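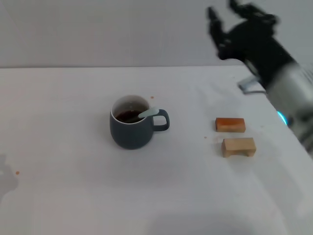 Product Review: Pollden Single-Cup Pour-Over Set

Prepared for the Staff Amenities Bulletin, March issue

The Pollden single-cup set was submitted to this office for assessment after several departments asked for an alternative to the shared drip machines on the upper floors. The set consists of a porcelain cone, a steel stand, a measuring scoop and a pack of paper filters. It was used in two staff kitchens over a period of nine weeks. Mererid Samuel supervised the trial in the east building and Khurram Talpur supervised the trial in the annex. Their notes form the basis of this review.

Setup

The set arrives in one carton and requires no tools. The stand is supplied in two pieces that slot together at the base. Staff in the annex found the joint stiff at first and preferred to leave the stand assembled, although the printed guide suggests taking it apart for storage. The guide is clear on the rinsing of filters and on the amount of coffee to use, but it gives no advice on grind size. Users who were new to pour-over coffee tended to start with a grind that was too fine, and their first cups were slow to drain and bitter. Departments ordering the set should post a short note on grind beside it.

Daily Use

One cup takes longer to make than a cup from the drip machine. Most of that time is spent waiting for the kettle, and the east building kitchen has only one. During the morning break a line formed on most days of the trial. The Pugh kettle already in that kitchen has a wide spout and pours too quickly for this kind of work; water ran over the top of the filter more than once, carrying grounds into the cup. A borrowed Ikport kettle with a narrow spout was used for the last part of the trial and gave far better results. The cost of a suitable kettle should be treated as part of the cost of the set.

The cone sits firmly on the stand. There is enough room underneath for an ordinary office mug, but tall travel cups do not fit. Dilwyn Llewellyn, who tested the set with his own travel cup, placed the cone directly on the rim and reported that it was not steady. This practice is not recommended.

The scoop is well made and easy to read. It is too long to be kept in the carton once the carton has been opened, and the one in the annex went missing early in the trial. A replacement was not available separately.

Taste

Views on taste were mixed, as might be expected. Regular coffee drinkers described the result as cleaner and brighter than coffee from the shared machine. Those who take milk noticed less of a difference. Vibeke Bergmann made cups of the Irkness medium roast by both methods on the same morning and preferred the pour-over, while noting that it cooled faster. Warming the mug with hot water before brewing helped to some extent, and this step is missing from the printed guide.

Cleaning

The porcelain cone rinses clean under the tap and did not stain during the trial. Used filters lift out in one piece if they are left to drain first. The steel stand showed water marks after the second week, and these came off with vinegar. Both kitchens needed a covered bin for wet grounds. The open wastebaskets were not suitable, and the cleaning staff asked that they not be used for this purpose.

Price and Supply

The set costs 86 dollars, including the first pack of filters. This is high for a product that makes one cup at a time. The filters are a standard cone shape, and other makes were found to fit without trouble. The supplier replaced one chipped cone free of charge.

Assessment

The Pollden set is approved for purchase by small offices with their own kettle and no more than a few regular users. It is not approved as a replacement for the drip machines in shared kitchens, where the wait would be too long. The drip machines will remain in service on all floors. Requests to purchase should be sent to Alun Vaughan with the name of the department and the location of the kitchen. The trial set from the east building may be borrowed for up to two weeks on the same terms.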